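Judge a Gripper on the Boring Box

By Leire Tejada, 30th November

Gripper comparisons lean too much on payload. A maker prints a number, a buyer picks the bigger one, and the arm then spends its life on light cardboard. I think a lidded shoebox is a better test than any weight on a hook.
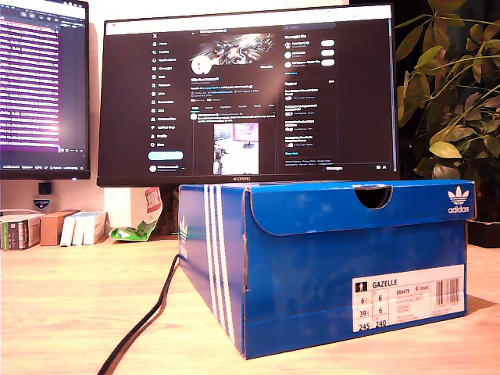 The test piece: a Gazelle box with its lid on.

At Sillex we ran two sets of fingers through 648 lid lifts. The wide pads held well once they had the lid, but they needed room on both sides to get there. The narrow fingers could use a small opening, and they were easier to aim.

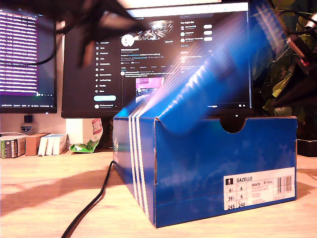 Speed is where most of the arguing starts. Ezequiel Prieto wants every trial run at the rate the customer will use. I would start slow and go up in steps, and only count a lift if the base stays put. A lid in the air with the box dragged along under it is a failed lift.
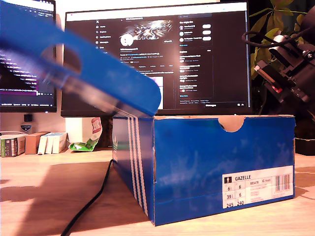

Lid on its way off, base on the desk.

The wrist camera deserves the same treatment. Ours gave Nerea Cuesta 26 clips she couldn't label from that view alone, and a sharper lens would not have fixed a slow shutter. Ask for footage taken while the arm is moving before you pay for resolution.

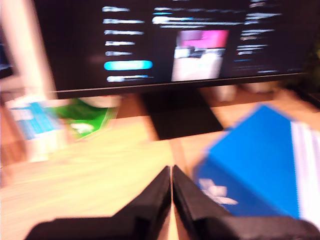 Should a small shop buy both kinds of finger?
Start with the narrow ones, and spend what is left on a second camera. We plan to repeat the lifts in December with taped lids.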